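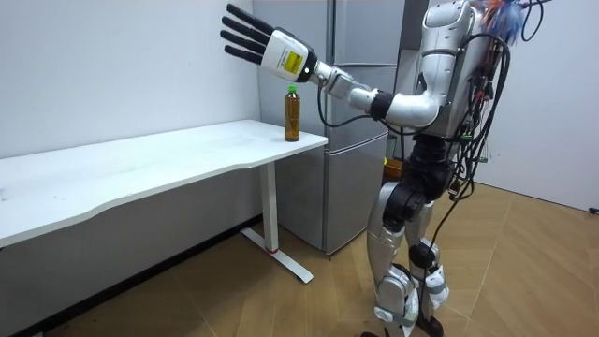

Does resetting the hand pose between trials change the grasp score?

It can, if the reset finishes after the policy has already started reading joint positions. Put a wait on the reset and compare again.

Ticket: Didine eval, scores drift on the bottle reach
Status: open, waiting on rerun

Okay, so I tried the wait on Wednesday and it helped a lot! I ran 200 trials on the Juvum checkpoint with the old script, then the same 200 with the wait added, and the late-run slump is pretty much gone. (Same seed list both times, I checked.)

What I still can't explain is the thumb. Every so often it reports open while the log has it at 5 degrees. I turned off smoothing in Ivau and still got it, so I don't think it's the filter.

Log lines from the bad stretch:
trial 225 reset sent
trial 225 policy start
trial 225 reset done

That order is wrong, right? I'm rerunning with 2 seconds of wait and will post the numbers under this ticket.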